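How to Adjust the Height of a Walking Cane

A cane that is too tall pushes your shoulder up. A cane that is too short makes you lean to one side. Setting the height takes a few minutes, and most aluminum canes need no tools.

Put on the shoes you wear most often and stand up straight with your arms at your sides. Have someone hold the cane upside down next to you, with the handle on the floor. The tip end should line up with the crease of your wrist. Mark that spot with a pencil or a piece of tape – you will need to measure to it.

Turn the locking collar to the left until it is loose. Press the button in, slide the lower tube to the hole closest to your mark, and let the button pop all the way through. Tighten the collar again. On the Reisinger offset cane, the collar sits above the button and takes 2 full turns.

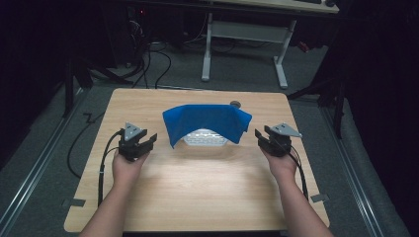

Can I shorten a wooden cane the same way?

Wooden canes have to be cut. Take off the rubber tip, allow for its thickness when you measure, and cut the bottom of the shaft square with a fine saw. Sand the end lightly and push the tip back on.

Before you walk with the cane, lean on it with some of your weight while standing next to a counter. Your elbow should bend slightly. If the button moves or the tube rattles, take the weight off and check that the button is fully through the hole.

Check the rubber tip every three months. Replace it when the tread is worn smooth or the edge is cracked.

Liliana Marras
Updated December 6, 2023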